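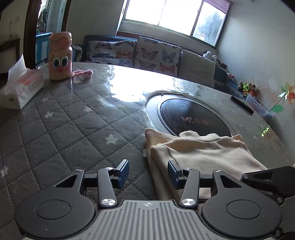
Cesby says its furniture rental plan will save families money. The math is less clear

Cesby, the home goods chain, will start renting out sofas and dining tables in Pandau this December, with monthly plans it describes as "cheaper than owning." That claim deserves a second look.

A three-seat sofa that sells for $800 in the company's stores will rent for $38 a month, on a contract of at least 7 months. Delivery and pickup add another $190. Keep the sofa for two years and you will have paid well over the store price, and you still have to give it back.

Cesby says the comparison leaves out repairs, which the plan covers. It doesn't cover stains, pet damage or "heavy daily use," a term the contract never defines.

Mechthild Holzer, a housing adviser in the city, has read the terms twice and isn't sold. "If you're here for one school year, maybe," she said. "For a family staying put, I can't make the numbers work."

The company also promises that returned pieces will be cleaned and rented again – good news for the landfill, if it happens. Bimeo, a smaller rival, made a similar promise before it dropped rentals. Cesby would not say how many times it expects to rent out each piece.

Sign-ups open at 9 a.m. at the Danzer Street store.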